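Chapter 4: Speaking Up for Animals

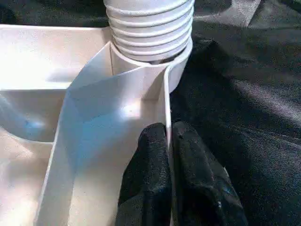 COMMUNITY AND CARE

When I first taught this unit, a student named Piyumi Pathirana asked me what a person her age could possibly do about a neighbor's dog left outside all through November, and I have been grateful for the question ever since. In this chapter we will look at how local anti-cruelty laws came to be written, who enforces them – often a very small office, as in the town of Pundberg, where two officers cover 300 farms – and how an ordinary report becomes a case. Take your time with the key terms, please, and keep your notes from Chapter 3 close by!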